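Events > Talks and Lectures > Speaker Notes

2018-09-04
Fabrice Delorme, Office of Dining and Campus Services

Speaker notes: Serving lunch to 465 people in a short break

Slide 1. Welcome and purpose

Good morning, and thank you to the Osetti Center for hosting this session. I am speaking on behalf of the Office of Dining and Campus Services. My colleague Rūta Koppel prepared the cost tables and will take questions on them at the end.

The subject is the midday meal service at our Zurklow campus. Enrollment in the meal plan stands at 465. The dining room seats 243. Those two numbers explain most of what follows.

Slide 2. The position before February

Until February, all diners were released at the same time. The line reached the main stairs, and the last people in it had very little time left to eat. Complaints to the office concerned waiting far more often than food.

(Pause here. Ask how many in the room run a single lunch period.)

Slide 3. Two sittings

We moved to two sittings with a gap between them for clearing and resetting. Department heads were asked to choose a sitting for their staff and keep to it for the full term. Some 50 people asked to change in the first weeks, and nearly all of those requests were granted.

Slide 4. The cold menu

The second change was to the menu itself. Hot dishes remain at the main counter. A separate cold counter now offers filled breads and salads, which can be plated ahead of the rush and collected without waiting for a server. Portions are set by the length of the bread, and the fillings change weekly.

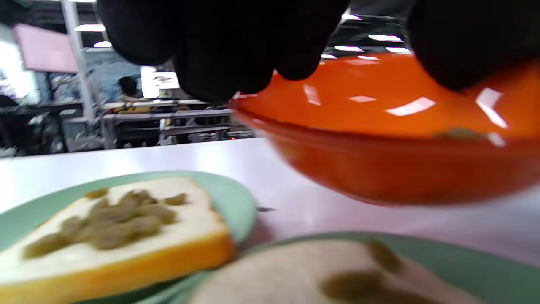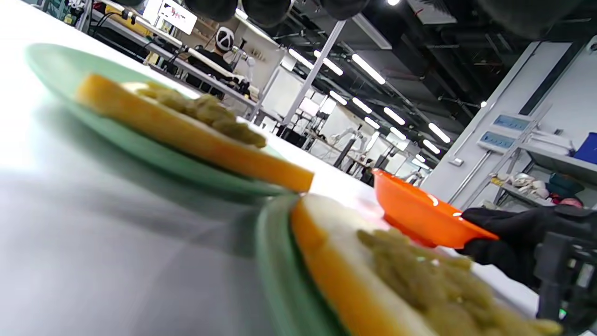 Bread with a green topping, served on green plates; the orange bowl is in both pictures.

Slide 5. Staffing

No positions were added. One member of the kitchen team moved from the hot line to the cold counter, and the start of the morning shift was brought forward. The office met with staff twice before the new hours took effect - this is worth stressing, as the first draft of the schedule did not allow enough time for deliveries.

Slide 6. Suppliers

Bread comes from Ionescu under a one-year agreement. Produce comes from Palolent. Both were chosen through the usual bidding process. Late deliveries are logged by the kitchen manager and reviewed each month.

(If asked about prices, refer to Rūta Koppel's handout. Do not quote figures from memory.)

Slide 7. Matters still open

Waste at the second sitting remains higher than we would like. Seating near the east doors is crowded when both groups overlap. A request for a second tray return has been sent to the facilities office, and we expect a reply before the end of the term.

Slide 8. Questions

Invite questions. Copies of the sitting schedule are on the table by the door.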